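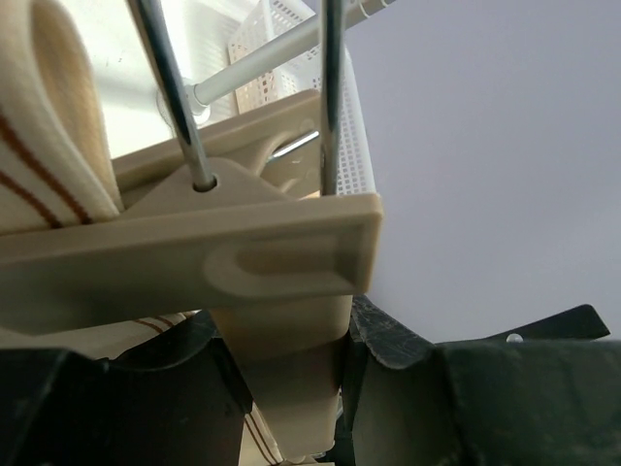
NOTICE OF FINDINGS
Gestville Office of Domestic Labor

The Office was asked in September to rule on one question: whether the Vunport household unit may be entered on the payroll as a laundry worker. The claimant, Miettinen Laundry, submitted that it may. The Guild of Pressers submitted that it may not.
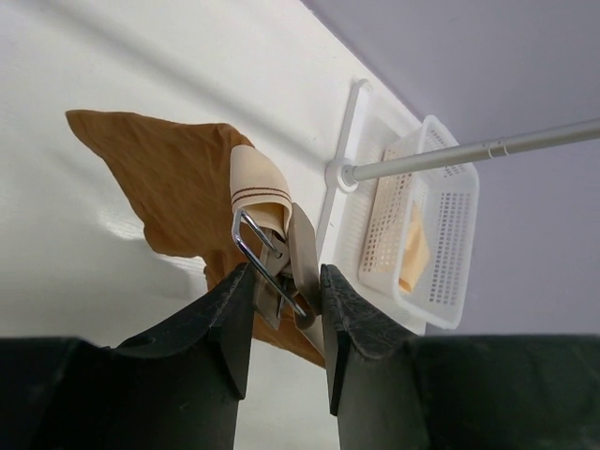

Exhibit 3. Brown cloth and striped towel at the clip, with the basket behind.

The Office attended the hearing in person. Under Rule 13, a worker must hang, fold and put away without being told twice. The unit was told once. It then considered the matter for so long that the stenographer went to lunch — and was paid for it.

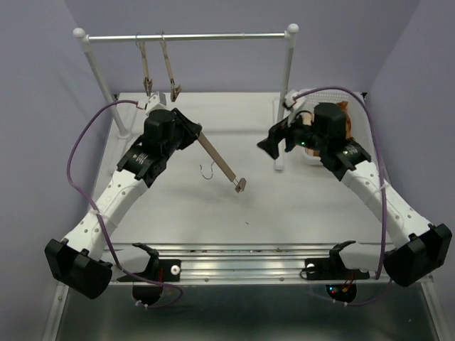 Exhibit 4. One hanger in the left gripper, two on the rail.

The Guild argued that care is not the same as skill. The claimant replied that almost 2000 shirts had been lost by skilled persons. Both statements were entered. 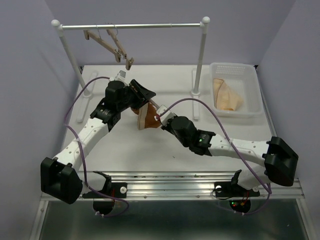
The Office finds that the unit is slow, and that slowness is no bar to employment in Gestville. It is entered as an apprentice, number 1087. Its wages shall be held until it asks for them.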